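The tape square on the lounge carpet

29 October 2019

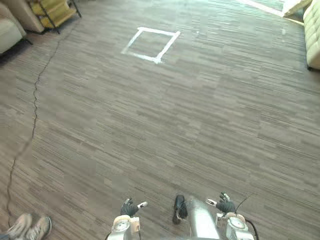 2 min read

I promised an update in August and then went quiet, so I'd better make this a proper one. Lollolow has two arms now! Both are on, both have their black gloved hands, and both have the little white fingertip pads that Jhun Quiambao talked me into (he was right, and I have told him so more than once).

The white tape square has been my whole week. The idea is very simple: park the robot, ask it to find the square, and have it say where the corners are. I laid the square at an angle on purpose, since a shape lined up neatly with everything else felt too kind. What I hadn't thought through was the carpet. Those streaky grey and brown tiles are lovely to stand on, but to my poor corner finder every streak is a possible edge, and the first log had 603 lines in it. Six hundred and three! I was looking for four.

Dalal Majali came over to help me sort it out, and we spent a very happy evening turning one setting up and another one down and drinking far too much tea. We ended up throwing away any line that isn't brighter than its neighbors by at least 40 on the scale I use, and then keeping only the pairs that meet at close to 90 degrees. Scuffed tape is still tape, as far as the code is concerned, though the side where my strips overlap comes out a bit fat and pulls the center over. I could lay it again with more care. I probably won't.

The glare at the far end by the sofa is the next thing. On a sunny day the floor up there washes right out, and I'd like the finder to cope with that before I ask the arms to do anything clever.

Oh, and the cable - yes, Dalal, I know. It still wanders loose down the left side and I'm still stepping over it. Clips are on the list, along with wheel guards and a quieter fan.

Run 42 is the one I've saved, if anyone wants the settings. Leave me a comment and I'll send them over.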